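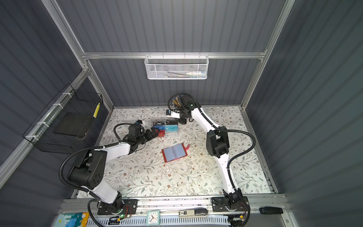 **The Riltetti Law Office**

## About the Office

The Riltetti Law Office represents people who hold, or wish to hold, a license that the State can deny, suspend or revoke. Our clients include nurses, electricians, school bus drivers, security guards, barbers and home day care providers. Most come to us after receiving a notice from a licensing board, and many have never dealt with a lawyer before.

The office was founded in Jimside as a general practice. Licensing work came to make up most of the caseload, and criminal defense and family matters are now referred to other firms. A second location opened in Povcombe to serve clients in the northern part of the county.

## What We Do

Our attorneys handle the following matters:

- Responses to board complaints and requests for information
- Hearings before an administrative law judge
- Applications that require disclosure of an arrest or conviction
- Reinstatement after a suspension
- Appeals to the circuit court

We have represented clients in nearly 800 licensing matters. A first consultation is offered at a flat fee, and a written estimate is provided before any further work begins. Clients are told in writing when, in our judgment, they can answer a notice without a lawyer.

## Deadlines

The time allowed to request a hearing is stated in the notice itself and varies from board to board. Some notices allow 90 days; others allow far less. Anyone who has received a notice should keep the envelope as well as the letter, as the date of mailing may matter later. Our intake staff will ask for both.

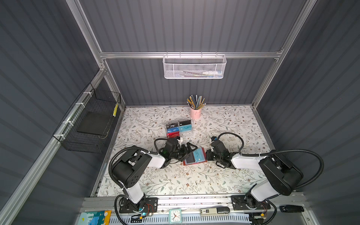 A former client wrote to the Povcombe office that the hearing itself was shorter than she had feared, and that the hardest part had been the month of waiting for a decision. She asked that we say more about that period to people starting out. Our intake packet now includes a page on working, or not working, while a decision is pending.

## The Tuhiwai Fund

Through the Tuhiwai Fund, the office makes grants of up to $500 toward filing fees and transcript costs for clients of limited means. Applications are reviewed 3 times a year, and the next review is in August. Forms are available at either location.

## Contact

The Jimside office is open from 9:00 a.m. to 5:00 p.m. The Povcombe office sees clients by appointment. Contacting the office does not create an attorney-client relationship, and original documents should not be mailed to us before an engagement letter has been signed.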